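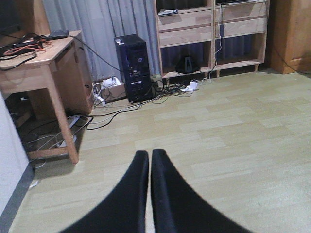 Side desk, light wood finish, on the pale floor.

Teltavetti side desk: three months in

So I finally caved and bought a proper side desk back in September, after working off the kitchen counter for longer than I want to admit. My neck is thrilled. My counter is also thrilled (there's a fruit bowl on it again!).

I'd been going back and forth between this one and the Sernance, which my brother-in-law Torben Teuber swears by. The Sernance has a drawer and I do love a drawer, but it's deeper, and my spare room is a shoebox with a radiator in the worst possible place. The Teltavetti just fit, with 2 inches left over on the window side.

Assembly took me one evening and most of a podcast. The instructions are all drawings, no words, and step 14 shows a bolt going in from a side where there is no hole. I went back and forth on that one for ages, then flipped the page upside down and it made sense. The little wrench in the bag is junk, so use your own if you have one. Don't tighten anything all the way until all the legs are on, or you'll be undoing it like I was.

Now the good stuff. It doesn't wobble! I type hard, I've been told this by everyone I've ever shared an office with, and my coffee stays put. The finish wipes clean and so far hasn't picked up a ring, even from the mug I forgot about over a whole weekend. The color is warmer than on the store page, a bit more honey, and I like it better that way.

Gripes: the feet that come with it are hard plastic and they squeak on my floor whenever I lean in. I stuck felt pads from Janssen under them and that fixed it. There's also no cable hole, so my charger cord hangs down the back like a sad vine. And the front edge is a touch sharp if you rest your wrists on it all day. I ended up sanding mine very lightly and rubbing a bit of wax over it, which probably voids something.

Delivery was the weak part. It came out of the Plutdale warehouse and took 17 days when I was promised a week, and the box had a crushed corner. The desk inside was fine. Customer service did answer my email, pretty nicely too, and offered me new feet for free, which are the same squeaky feet.

Would I buy it again? Yes, for a small room and a laptop. If you've got two big monitors and a printer, get the Sernance and enjoy your drawer.

Four stars. Updated 2024-12-08 to add the part about the felt pads.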